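Tomoana Opens Second Round of Home Recordings for Robot Learning

The Tomoana Institute has begun a second round of recording sessions in furnished homes as part of its household robotics program. The sessions, which opened in October, are carried out with two partner firms, Juritz and Kemico, and will supply examples for a learning system named Uvitz.

Operators guide a gripper by hand through short everyday tasks while a small camera at the wrist records each attempt. The first round was held in a laboratory kitchen. The new round takes place in 37 homes, where furniture, wall fittings and lighting differ from one room to the next.

"A system that has learned in one room tends to struggle in the next," said Ngaio Tawhiri, who leads the program. "We want the examples to include sofas, rails and shopping bags – the things people live with and do not put away for our visit."

Each home is visited for three days. Residents receive a copy of the recording rules in advance and may ask for any session to be deleted. Unsuccessful attempts are kept and labeled as such.
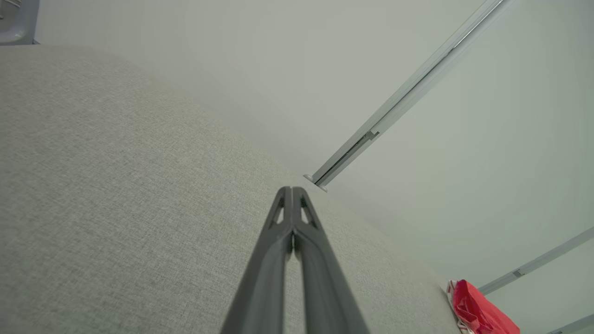
Wrist camera view of the two-finger gripper at the edge of a light gray upholstered surface, with metal rails and a red plastic bag to the right.

Recordings are reviewed at Tomoana before they are passed to the Uvitz team. Households that wish to take part may register with the program office, which is open on Wednesday afternoons.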